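Forkgate Fall Food Show: a morning among the sauces
Oct 5, 2020

Our booster club sells food at ball games, and every season we run out of ideas before we run out of buns. So I drove to Zirau for the Forkgate show, where people who make things in five-gallon tubs meet people who have to sell them.

The badge desk gave me number 287, a tote bag and a hairnet. I wore the hairnet for an hour before noticing I was alone in this. 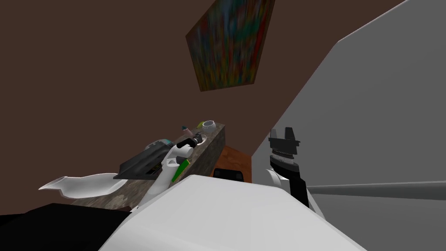
Penner had the longest line, thanks to a pulled pork that comes frozen in 4-pound bags. It was good. The rep told me it would "transform my concession," which is a folding table next to a porta-potty. I took the brochure and a second sample, then came back without my glasses for a third.

Prosia does nacho cheese, in 7 flavors, one of which is dill. I asked who buys dill. "Minnesota," said the rep, and moved on to the next person.
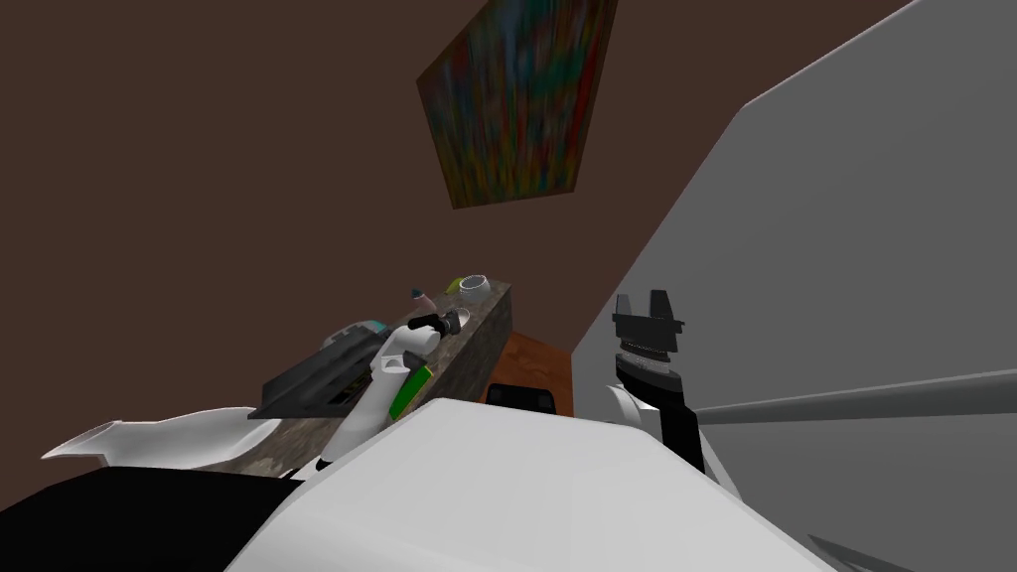
The fundraising talk was better than I expected. The speaker's softball league cleared $930 in May on loaded baked potatoes, mostly by putting the toppings where people could see them and hiding the price sheet behind the napkins. I wrote that down twice.

Parking was twelve dollars, and no, the club is not paying me back. I've ordered one case of the pork. The dill cheese is still under discussion at my house.
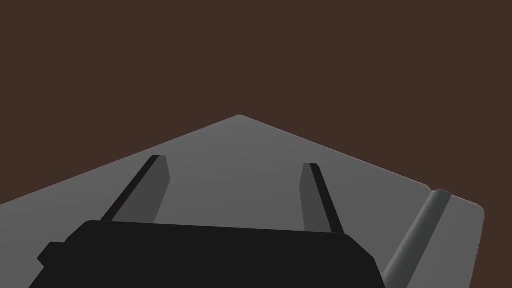 Gray tabletop against a dark brown background.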